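Tableware Lending Service: Frequently Asked Questions

Who may borrow tableware?
Any resident of Pronville holding a valid library card may borrow from the collection. Organizations should apply to Amber Leemans at the Stevens Street desk.

How many pieces may be borrowed at one time?
Each card permits one serving set and up to 5 additional items. The standard loan period is 2 weeks.

May bowls and spoons be borrowed separately?
Yes. Bowls, small dishes and spoons are cataloged individually and need not be returned together. 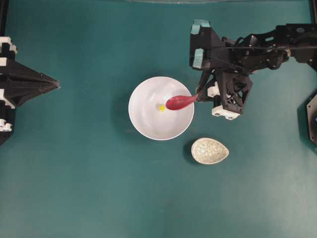

White bowl with red spoon; small speckled dish in front.

How should items be cleaned before return?
Items should be washed by hand in warm water with mild soap and dried with a soft cloth. Abrasive pads must not be used on glossy surfaces. Please check the inside of each bowl for remaining food.

What happens if an item is chipped or broken?
Damage should be reported at the desk when the item is returned. Chipped pieces are withdrawn from lending.

681 views | 2 shares

Related
Opening Hours in March
Borrowing Table Linens
Reserving the Tarkberg Room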